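Cell 6 upkeep meeting - notes
October, 2:15 pm, small room upstairs
There: Trevor Blackburn (chair), Bernice Akolgo, Delali Amegashie, Abena Nutsugah (on the phone, dropped off twice)
Sorry can't come: Barrett Tillman
Notes: Delali

1. Last notes
OK as sent. One fix - Serico quote was for the wrist seal AND the cable sleeve, not just the seal. Trevor to correct the filed copy.

2. Where the real cell stands
Bernice: arm back on its base, bolts torqued and paint-marked. Old wrist seal out, new one in. Grease on the bench is the wrong grade, do not use, she's put tape over the lid. Right grade on order from Atinga, part no. ends 626.
Controller still throws the door fault on power-up. Clears on the second try. Abena thinks it's the connector behind the panel, Bernice thinks it's the cable. Agreed swap the cable first, it's cheaper.
Run counter read 1665 when the arm was stopped. Write it on the card, the card is blank again.

3. Model of the cell
Abena took us through the new build in Orka. Robot base and box both on the one tabletop now, old version had the arm on its own stand and all the offsets were wrong for it. Trevor asked was the base copied off the drawing or measured. Measured, she says, by Barrett, with a tape. Trevor wants it done again with the proper gauge before anyone copies a number across to the controller.
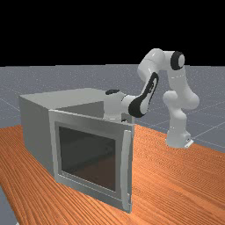 Cell model, arm at the back of the box, handle side of door toward us.

Long talk on the approach. Delali's worry is clearance when the wrist comes over the top panel. Abena says the planner keeps 70 mm off the top by default but that's from the flange, not from the fingertip. So the number means less than we thought. To be changed to fingertip, then all saved moves checked again. Bernice: same goes for the real cell, don't assume the saved moves are any good after the seal job, home position has to be retaught anyway.

Order for the reteach, agreed:
- power up, clear fault, jog at low speed only
- home the wrist first, then the rest
- teach the handle point with the door shut
- teach the door open point
- save under a new name, do NOT overwrite the old file (Trevor, said twice)

Abena's line went at this point, picked up agian at 2:50.

4. Door and hinge
Two things mixed up here, so split them.
a) Real door. Hinge is stiff in the last part of the swing. Bernice has cleaned it, a bit better. Replacement hinge from Ustent if it's no better after the reteach. No one to oil it in the meantime, oil gets on the window and then the camera check fails.
b) Model door. Hinge friction was left at the default so it swings far too easy. Abena to set it from a pull test on the real one. Delali has the spring scale. 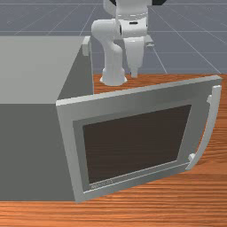 Handle shape came up too. The old model had a plain straight bar and the grasp point was set in the middle of it. With a curved handle the middle bows outward so the point has to move out as well, or the finger closes short. Abena has a fix half done. Trevor asked if we should then just teach it near one of the mounting posts. Bernice against, posts get in the way of the finger. Left at the middle for now.

Also how far to open. At wide open the door takes up a lot of table and the arm has to come around it to get back. Delali would like to stop short of that. Bernice says then the tray won't clear. Try both in the model first, bring the result next time, no decision today.

5. Looking after it
Trevor not happy the weekly wipe-down got missed. Rota was on the old whiteboard and the board got moved. New rota to go on the cell door (the room door, not the box door). Things to do each week:
- wipe arm covers, dry cloth, no spray
- look at cable sleeve where it bends at the elbow
- check base bolts against the paint marks
- fingertip pad, change if shiny
- counter reading on the card

Monthly stays with Bernice, back up of the controller files stays with Delali. Barrett was down for spare pads, need to ask him where they are.

6. Money
Seal and sleeve paid. Hinge not in this quarter's budget, Trevor will find it from somewhere if it comes to that. Cable we have in the drawer.

7. Anything else
Abena wants the teach pendant back on its hook at night, battery was flat again. Agreed.
Bernice asked for a second light over the cell. Trevor to ask.

Actions
Trevor - fix last notes, ask re light, hinge money if needed
Bernice - swap cable, grease when it comes in, reteach with Delali
Abena - clearance from fingertip, hinge friction, handle point, door angle runs
Delali - pull test, rota, files backed up BEFORE the reteach
Barrett - remeasure base with gauge, spare pads (Trevor to tell him)

Next meeting once the grease has arived and the reteach is done. Closed 3:25.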